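Robot club met again in July and I've agreed to coach, having mislaid the word "no". The task is to get two arms to handle a cardboard box. Clurnier, the rival school, has done it already.
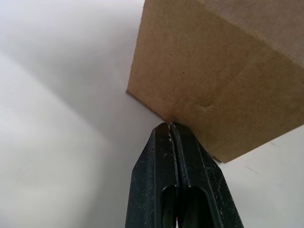
Fingers shut, box corner dead ahead.

Cayetano Valcárcel wrote the approach code, all 284 lines, 40 of them comments apologising for the others. 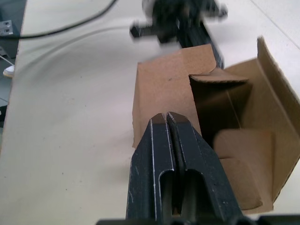 We've named the arms Stan and Okumach. They share a table like siblings share a back seat.

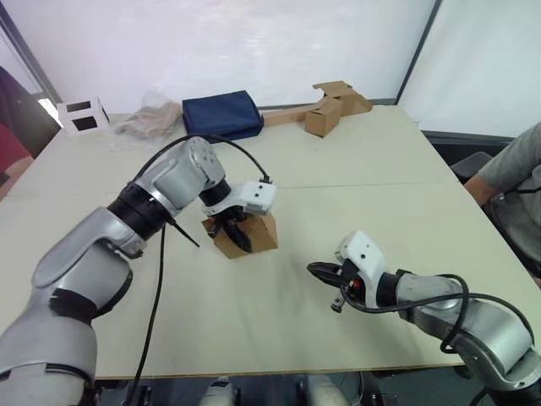

Zulstead heats start at 4. Bring biscuits.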